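From: Darragh Hennessy
To: worktops list
Subject: Re: Sponge choice for veined marble-pattern tops

On Monday Siiri Dzene wrote:

> We have the same top in both kitchens at Tomusgate and the finish has
> gone dull in patches near the sink. I have been using the green-backed
> scourers because the plain foam ones leave tea marks behind. Is the
> scourer the cause, or is it the limescale remover? Also, does anyone
> know whether wiping along the veining makes any difference? Shahab
> says it does and I cannot see why it would.

Siiri,

The scourer is the more likely cause. The green backing carries abrasive, and on a gloss finish it leaves fine scratches that scatter the light. From standing height this reads as a dull patch. Limescale remover can also dull a surface, but on real marble it usually leaves an etched spot with a clear outline. If you are not certain what the slab is made of, treat it as marble and keep acids off it.

To tell the two apart, put a lamp low at one end of the worktop and look along the surface towards it. Scratches show as short lines, mostly in the direction you wipe. Etching shows as a flat matt area with no lines in it.

For daily use I would go to plain foam with no backing. Wet it, wring it out, one drop of washing-up liquid, then rinse and dry with a cotton cloth. Tea marks need the wet sponge left on them for 3 minutes before wiping. Do not press harder – grit caught under the foam will scratch as well as any scourer. Rinse the sponge between passes and replace it when the face starts to crumble.

Wiping along the veining makes no difference to the cleaning. It may make streaks harder to notice where the pattern is strong, and I suspect this is what Shahab has seen.

The plain foam kind, on a top with grey veining and some tan:

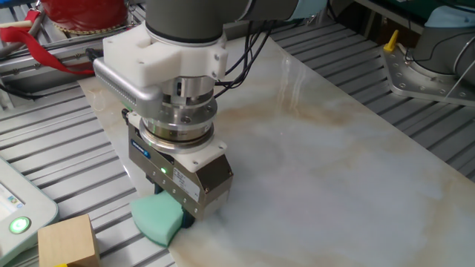
Mint-green foam sponge on a glossy marble-pattern slab.

The glare is useful when checking for dull areas, so leave the lights on while you do it.

Darius asked off list about polish. I would leave it until you know which of the two faults you have.

Darragh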